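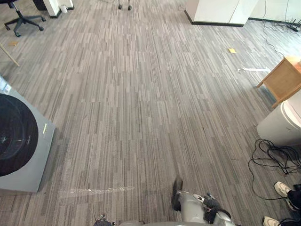
April - By the Household Water Study Group, Munddale College

Household Water Use in Fimstead: Student Project Report

The purpose of this project was to find out how much water is used in ordinary homes in Fimstead, and whether small changes in habit would lower that amount. Fimstead draws its supply from the Brarach reservoir, which also serves farms to the north. Eight households agreed to keep a water diary and to read their meters at 7 a.m. each day for 10 days.
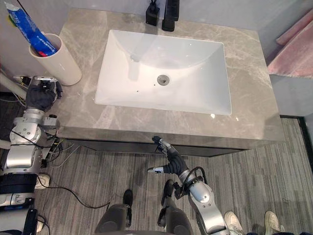
One parent wrote in the margin of the diary that brushing teeth with the tap off was easy to remember in the evening and hard to remember before school. Similar remarks were made in other diaries, and the group has treated morning use as a separate category.

The highest reading for a single household over the full period was 3,000 litres. The lowest was 906 litres. Garden watering explains much of the difference, as the higher reading came from a property with a large lawn.
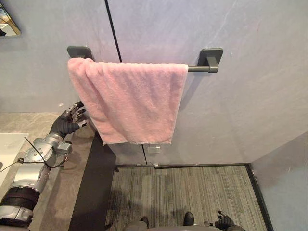

Another household replied that laundry should have had its own column in the diary, and that washing towels less often had been their only real change. The group accepts this point. The diary form combined laundry with dishwashing, and the two cannot now be separated.

Shower times were recorded with a kitchen timer. Some entries were left blank on Saturday - these were excluded from the averages. 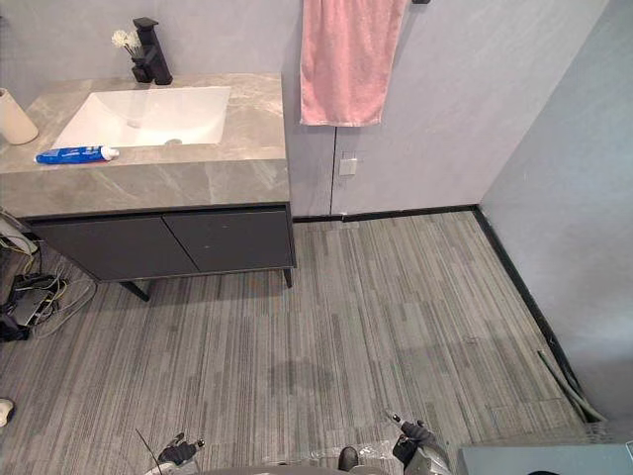

Meter readings proved more reliable than the diaries, and any later study should rely on them first. The group also recommends a longer period that takes in both a dry and a wet month.

Shares: 8 | Comments: 2

Related items
Soil Salinity at Kusuma Flats
Bus Travel Times in Munddale
Brarach Reservoir Levels: A Class Survey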